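In praise of the nearly bare table

I have always held that a white table does half the teaching.

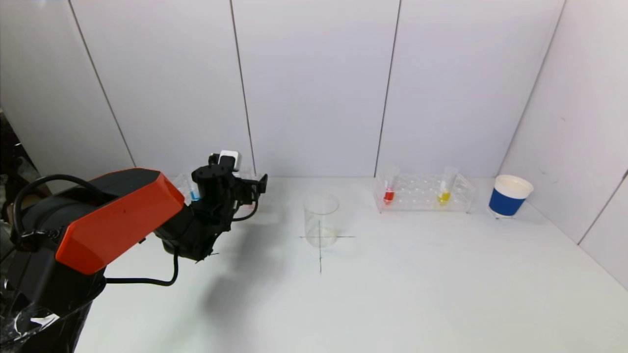 Deisy Villca, who taught me at Hamlow, let us put out glass and colour and very little else, and I grumbled for 13 weeks.

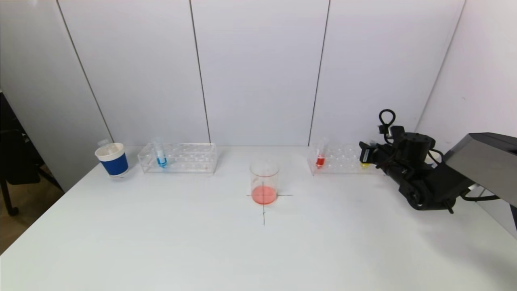
I've come round to her completely, I'm afraid.

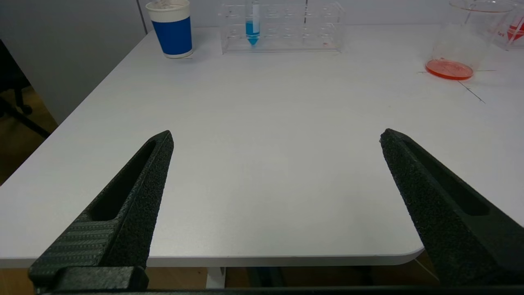

Clutter tires the eye, dear reader. A bright blue liquid in a clear rack needs no label to be found, and even a paper cup can stay, so long as it keeps to the back.
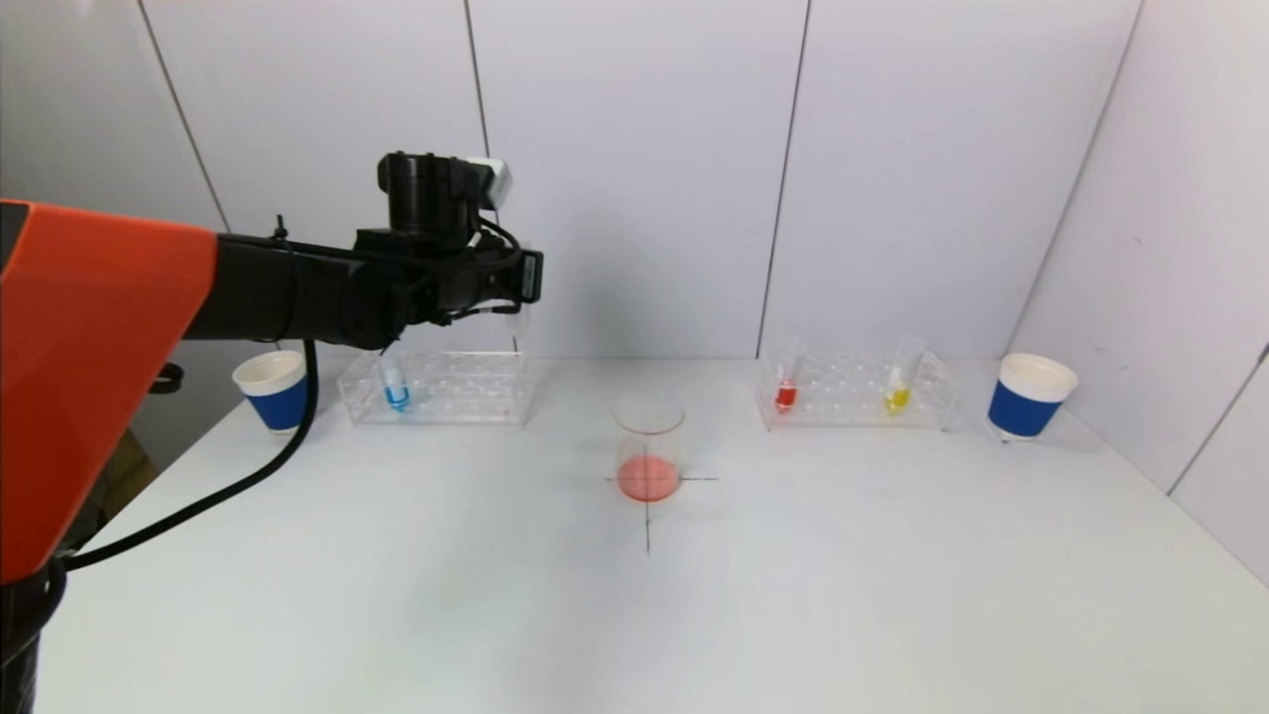
What I would keep

A beaker, two racks, and plenty of room for one's elbows.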